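News from the Arm Bench: A Season of Mugs and Bottles

Well, it has been a busy stretch at Brindow, and I've been promising Rowena Macapagal a proper update for the newsletter since before April, so do put the kettle on and bear with me. Our little project (Skustari, for those who missed the last issue) is all about teaching a robot arm to handle the sorts of things you'd find on a kitchen bench at morning tea. We don't write out the movements for it. One of us drives the arm through the job by hand, the cameras and the joint positions are recorded together, and every run goes into the pile as one example. The learning system then studies the lot and has a go at working out what a sensible person would do next. We're up to 494 runs now, and my wrists know it!
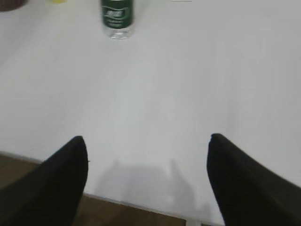 What makes a good run

Dexter Enriquez wrote our house rules for driving, and they've held up beautifully. Go in steadily, open the fingers before you get there, and if you make a mess of the approach, back off and carry on so that the recovery is recorded too. I was a bit precious about mistakes at first and wanted to bin every wobbly one, but Dexter talked me round. A system that has only ever seen tidy work has no idea what to do when it's a couple of centimetres out.

The mix matters as well. We keep mugs in different colours alongside the bottles, and we shuffle them between runs so the arm can't simply memorise a spot on the table. Dark mugs against dark fingers are the hardest to judge on the wrist camera, so those get extra turns.
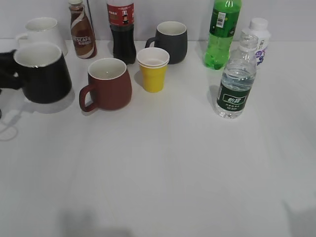

How long does it take to learn to drive the arm?
Most people are comfortable after two sessions, though your first dozen runs will probably be kept as practice and left out of the training set.

Divina Sison has been going back through the older recordings and labelling where each attempt begins and ends, a job that calls for more patience than I was born with. She's also marking the runs where the driver paused to think, as long pauses seem to teach the arm to dither.
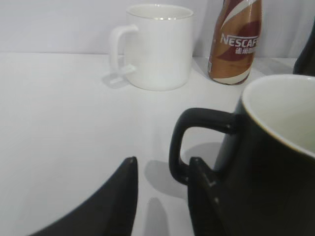
Handles are next on the list, by the way. We'd like a decent batch of approaches from the left, from the right and from straight on, and Kenneth Ocampo is drawing up a roster so the same driver doesn't end up doing all of one kind. Everybody has their own habits at the controls (mine is creeping in far too slowly) and a good spread of drivers evens those out. If you fancy a turn, have a word with Kenneth. Sessions start at 7 in the evening and there are usually biscuits.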